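Notes on the Toothbrush Holder Task

It has been the practice of this blog to report on each task once enough demonstrations have been collected to say something useful. The present entry concerns the toothbrush holder task, which was set up at the Flaltstead site in January and has occupied most of my working hours there. Readers who followed the earlier entries on the Gurnelby drawer task will find the method largely unchanged.

The purpose is to teach a robot to put small bathroom items in order by recording people who do the same work with handheld grippers. No robot arm is driven during recording. The operator holds one gripper in each hand, performs the task at the table, and the motion of both grippers is logged along with the pictures. The Plomis software then sorts the recordings into episodes, each one a single attempt from start to finish.

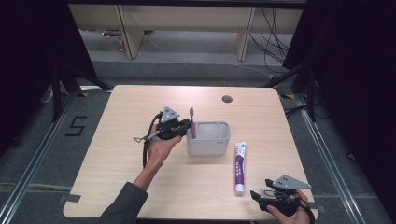
Two-handed work with the toothbrush holder and toothpaste at the Flaltstead table.

The written instruction given to operators is short. The toothbrush is to stand in the holder, the toothpaste is to be picked up and placed in the other compartment, and both grippers are to return to rest. The order of the items is left to the operator. In the first round it was fixed, and the recordings were so alike that the trained policy failed whenever the tube came first.

As of this writing, 219 episodes have been recorded for this task and 173 have been accepted. The rejected ones were set aside for three causes: a dropped item, a lost tracking signal, or a pause long enough to confuse the sorting step. The full Flaltstead collection, covering all tasks, now stands at over 3,048 episodes.

The toothpaste has proved to be the more demanding of the two items. A tube is round at one end and flat at the other, and it gives under pressure. Operators who close the jaws quickly tend to turn the tube as they lift it, and the correction that follows is visible in the data as a small shake of the wrist. I have asked for a slower close and a short hold before lifting. The request adds time to each episode, and the operators have accepted it with good grace. 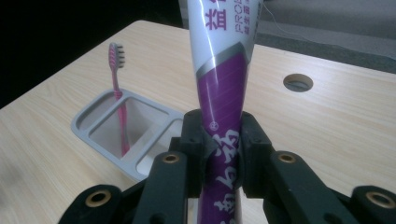 A second matter is the approach angle. When the gripper comes in low, the wrist camera has a fair view of the item but very little of the holder, and the policy must then find the holder again during the carry. When the gripper comes in from higher up, both are more often in view. The current guidance is to begin high and descend at a steady rate. It should be noted that this guidance came from the operators themselves, and that my own first draft recommended the opposite.

Practice also matters more than I had allowed for. A new operator is now given 2 sessions without recording before any episode is kept. In the first, the task is done with the left hand and the right hand separately. In the second, both hands are used, and the operator is asked to keep the idle gripper still - a harder thing than it sounds, as most of us move both hands when we concentrate on one.

The jaw pads deserve a brief word. They wear with use, and a worn pad grips a smooth handle differently from a new one. I had planned to replace them on a fixed schedule. The Economou lab, which runs a similar setup, wrote to suggest that some wear be kept in the data so that the policy does not come to depend on fresh pads. I have adopted the suggestion for the time being and will log each change of pads in the episode notes.

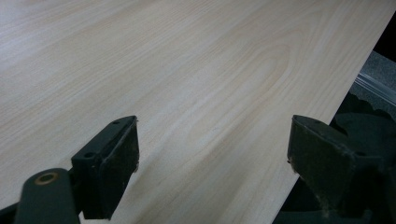

Table position is the next item to be varied. Up to now the holder has been placed near the middle, with small shifts between episodes. Beginning with the next block, it will be moved farther to each side, and the operator will be asked to start with the grippers wide apart and open. A second holder of a different shape is on order.

Two questions from readers remain open. One concerned whether failed attempts should be kept and labeled as such; the rejected episodes are in storage, and no decision has been made. The other asked for the operator instructions in full. These will be posted once the section on approach angle has been rewritten.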